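I have now read 16 months of the Grusivia town council's meeting calendars, front to back, and I want to make a case for them. I mean the diaries: the plain lists of who an elected member met, when, where, and what the meeting was supposed to be about. They're wonderful! Every town should have them, and every town that has them should make them twice as detailed.

Some background for anyone outside the county. Grusivia started posting members' calendars in June of last year, after the long argument over the Kostiuk paving contract. I won't rerun that argument. What matters is that the council passed a short rule at the end of it, two paragraphs long, saying that any meeting between a member and a person seeking town business goes online within ten working days. The list I've been reading has 307 entries. I printed it out, punched holes in it, and took it on vacation, and my family has been very patient.

Most of it is dull, and I love that it's dull. A member has coffee with a man who sells playground surfacing. A member talks to the owner of the car wash about a drain. Somebody from Stustesel, the firm that handles our parking meters, comes in four times in one spring, and the subject line reads "meters" each time. When you see all those small ordinary meetings in a row, you start to get a feel for how a town is run, who calls whom, and how long it takes for a phone call to become an agenda item. I've covered local government in one way or another for most of my working life and I learned more from that binder than from a year of sitting in the public seats.

The drain at the car wash is a good case. It shows up in September, again in November, then in a budget line in February, and it was fixed by the time school let out. You can follow the whole thing! A citizen complained, a member listened, the money was found. We hear so much about government that doesn't answer, and there it was in a table with four columns, answering.

So now the harder part, where I'd like the council to go further.

The first trouble is the subject line. "Meters" tells me very little. "General discussion" tells me nothing, and it's the most common entry in the whole list. One member, whose name you can look up yourself, has used it for every meeting but two. I don't think she is hiding anything. I think she has a busy aide and a form that accepts whatever you type into it. But the rule was written so that residents could see what was being asked for, and a form that takes "general discussion" lets everyone skip the only part that counts. Make the field ask for the permit, the contract or the ordinance by name. If the talk really did wander over everything under the sun, then say so and list three of the things.

The second is gifts and help. Our rule says a member must report a gift worth $100 or more. Fine, as far as it goes. It says nothing about favors: the borrowed truck, the free hall, the friend's print shop that runs off 700 yard signs at cost. Those things aren't sinister on their own. Campaigns in a town this size run on borrowed ladders and somebody's cousin, and I would hate to see a rule that scared people off from lending a hand. But when the cousin later sits down with the member about a zoning change, I want both facts on the same page. Right now they live in two different offices, in two different formats, and one of them can be read only in person between nine and noon.

Magdy El-Sayed, who served two terms on the council in Hadano and wrote their version of the rule, told me the favors section was the one his colleagues fought hardest. "They thought it would make them look crooked," he said. "Then we started filling it in and it made us look like neighbors." He sent me a few pages. They are a joy to read. One member reported a loaned tent, a tray of baked ziti and the use of a driveway. Another reported his brother-in-law's sound system, with a note that it hadn't worked.

I've heard the objections and I take them seriously. Members say the paperwork eats their evenings, and they're paid next to nothing. It's true! The calendar form takes far too many clicks. So fix the form — hire someone for a month, let members dictate an entry from a phone, let the clerk's office fill in the easy parts. None of that requires weakening the rule.

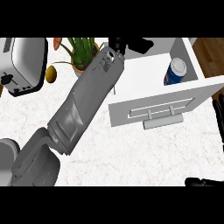 *Simulated robot arm over a marble countertop, near an open drawer.*

Others say that people will stop coming in if they know their names will be listed. I looked for that in the Grusivia calendars and couldn't find it. The meetings kept coming at the same steady clip through the winter. The car wash man came back. The playground man came back with samples. If there's a caller who will only talk to an elected official on the condition that no one hears of it, I think we can live without that conversation, and so can the official.

And there's one more worry, that reporters like me will comb the lists for scandal and make something ugly out of an innocent lunch. I can only answer for myself. Some of us will get it wrong sometimes, and we should run the correction as large as the story. But a full entry protects the member far better than a vague one does. A lunch that's logged with a date, a name and a real subject is a boring lunch. A lunch that turns up two years later in somebody else's email is a front page.

The rule comes up for renewal before the end of the session, and as it stands the draft simply carries the old language forward. Two changes would do it. Put a real subject requirement in the first paragraph and a favors line in the second. Hadano's wording is public and they've said anyone may copy it. I've left a printout with the clerk, and I'll happily bring more — I have a very good three-hole punch.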